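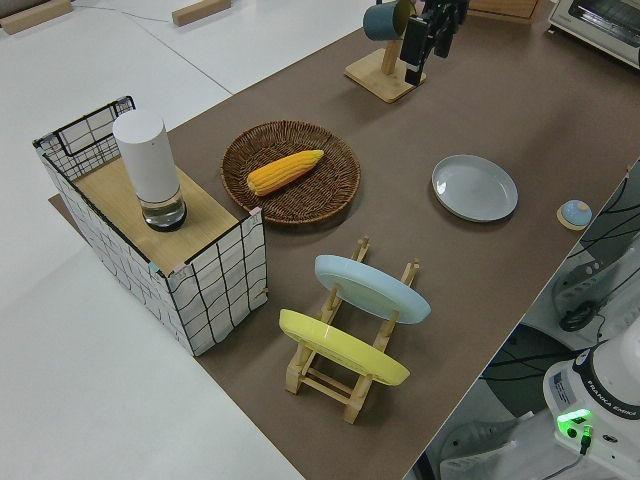

# Chapter 6. Planning the Purchase of a Robot Work Cell

**After this chapter you should be able to:**

- separate the price of the arm from the price of the cell
- write a first equipment list for a small handling task
- decide which objects must be bought twice

When a company buys its first robot arm, the discussion is usually only about the arm. Its reach, its payload and its price are compared in a long table, and after this the budget is considered ready. The smaller things come later, and they come as surprises.

Anel Shezi met this problem at Dranthorpe, a maker of kitchen goods that wanted to test how well its products can be handled by a gripper. The arm was ordered in June. The first budget had one line for it and one line called "other". Under "other" the team had to put the table, the mat, the gripper, the cables, and every mug, plate and rack that the arm would work with.

## 6.1 The objects are also equipment

Consider a mug on a wooden stand. For a person it is an easy thing to lift. For the buyer of a cell it is several decisions: how wide the gripper must open, how much free space it needs near the post, and what happens to the schedule when the mug breaks and the shop does not sell this model anymore. A plate that leans in a dish rack brings other questions than a plate that lies flat on the mat, even if both cost the same.

Shezi's colleague Vusumuzi Naidoo made a rule for the project: each object that can break is bought in 2 pieces, from the same order. The complete set of household objects, with the second pieces included, cost 624 dollars. This is small beside the arm, but it was not in the budget, and the approval took longer than the delivery.

## 6.2 Space around the arm

The base of the arm takes a part of the table, and the objects must share what remains. Large items such as a toaster oven should be placed on the drawing first, and small ones after. Cables also need a place – on the table, under it or on the floor beside it – and their length must be known before the order is sent.

In the Dranthorpe plan, 400 dollars were reserved for the table and mat, and 200 dollars for cables and fixing material. The second amount was spent completely in the first month.

**Before you continue:** take one task from your own workplace and list everything the arm would touch, stand on or be connected to. Keep the list. We will add prices to it in Section 6.3.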